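Pluketent bedroom sorting set, notes for users
Small things put into an open box on a bed: tape, cream, a toy hammer and so on.

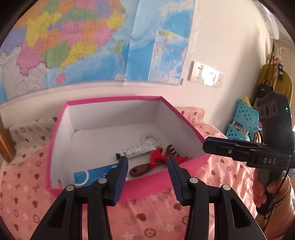
What it covers
452 clips from homes in Duvutdale, checked May 2020. Itia's listing says 500. I could find no trace of the rest.

Known problems
The label "tidy" means the item ended up in the box — nothing more. I would not trust it as a measure of neatness.
Patterned sheets and pillows confuse the item outlines. Benítez masks fix almost 6 of them, which hardly seems worth the download.

Licence
Unclear. Ask before reuse.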